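Setting the Table, 200 Tries at a Time

Filed under: Student Projects | Robotics Club 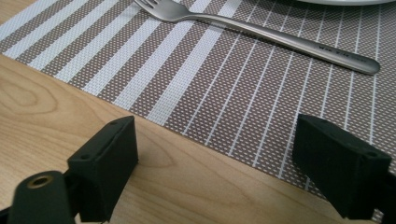

Leonora Cabanatuan started the robotics club at her high school with five students and a box of servo motors left over from an engineering elective. Three years later there are 19 members, and most of them have spent this semester on one job: teaching an arm to set a place for dinner. The students collect their own training data with a hand-held gripper, moving it through the task themselves while a camera records. The gripper has two blocky black fingers, and the things it works with are what you would find in any kitchen, including a steel fork, a white plate and a brown woven placemat with white stripes. I talked with Cabanatuan and with Wilfredo Enriquez, a senior who runs the data side of the project, in the classroom the club uses after school.

Cabanatuan said the dinner table was the students' choice. She had suggested sorting blocks by color, which the club had done before.

"They told me blocks were boring," she said. "I said fine, pick something, but you have to be able to say when it's done right and when it's done wrong. A place setting has that. Fork on the left, lined up with the edge of the mat. You can check it with a ruler if you want to argue about it."

The project is called Sarine. The arm itself, an older one the students rebuilt over the summer, goes by Giltino. Enriquez said he didn't pick either name and was outvoted on both.

His part of the work begins with the recordings. Each member signs up for a block of time and repeats the same short task: pick up the fork, move it, set it down, let go. The fork starts somewhere different every time.

"At first everybody put it in the same spot without thinking," Enriquez said. "We trained on that and the arm was good at exactly one spot. So now we have a sheet with starting positions and angles. You do the row you're given. Sometimes the fork is straight, sometimes it's way off at a diagonal, sometimes it's half off the mat."

The club has some 800 recordings so far. Enriquez watched all of the first 200 himself and threw out 113 of them. In many, the person had moved too fast. In others the fork had slipped and been nudged back with a free hand.

"People were mad," he said. "I threw out a lot of my own too. I had a habit of closing the fingers before I was all the way down."

I asked what makes a fork hard. He said the handle is thin and lies close to the surface, so there isn't much to get hold of, and a finger that comes down a little too far hits the table. A shiny handle also looks different depending on which lights are on. The club now records with the blinds open on some days and closed on others.

Patterned mats were a question as well. Some members wanted a plain one to keep things simple. Cabanatuan let them try both and compare.

"I could have told them what I thought would happen," she said. "I'd rather they have a graph."

The fingers are printed at school. The current version is the fourth, and a freshman group is drawing a fifth with a narrower tip. Enriquez would like a softer pad on the inside face. He and the freshmen disagree about how thick it should be.

In November the club will take Giltino to the Bornar student showcase, where teams get one table and a fixed amount of time to run their demonstration. Judges may move the items before each run. Last year the club brought a block sorter and placed in the middle of the field.

Cabanatuan said she has no target for this year. Enriquez does. He wants the arm to place the fork and a spoon in the same run, and they haven't begun recording the spoon.

"We start that next week," he said. "I already made the sheet."

Posted 09/07/2022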